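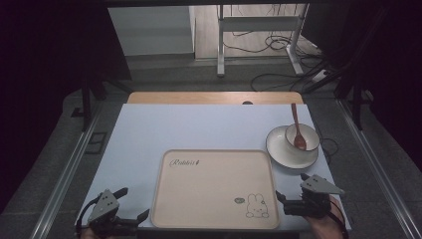

Is the Trelora porridge cooker worth buying if you already own a saucepan?
For one or two people who eat oatmeal most mornings, it is. For a family of 4, the pot is too small.

I bought mine in February and have used it nearly every day since. It is a small electric pot with a lid, a dial and a removable liner. The dial has a low setting, a high setting and a keep-warm setting. There is no clock and no delayed start, so you can't load it the night before and wake up to breakfast.

Rolled oats take 17 minutes on low. That is slower than the stove, but you don't have to stand there. Steel-cut oats need high heat first and then low, and I still get a thin skin on the bottom. Milk boils over if you fill past the inner line. With water only, I have not had a spill.

The liner is coated, so metal spoons are out. The manual says wood or silicone. The coating looks the same as it did when I unpacked it, apart from one dull spot near the seam.
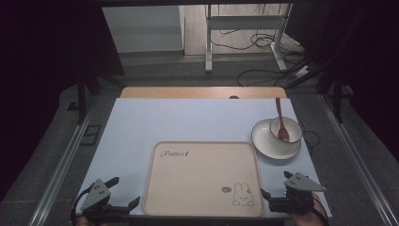
Elba Quiroga wrote in to say that hers lost its nonstick finish within weeks, and that Trelora sent a new liner but made her pay the postage. She has since gone back to a double boiler and says the oats are better for it.

I also tried the Sezer, which draws 900 watts and cooks faster. It scorched milk twice in the first week, and the lid rattles. The cord is longer, though, and the handle stays cooler.

Cleanup on the Trelora is easy if you soak the liner right after serving. Dried oats come off with a soft brush. The outer shell only needs a damp cloth. 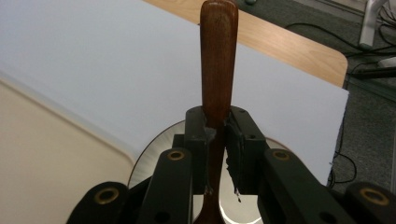

Wooden handle, with the darker grain running lengthwise.

Good: even heat, quiet, easy to wash.
Bad: small pot, no timer, replacement liners are hard to find.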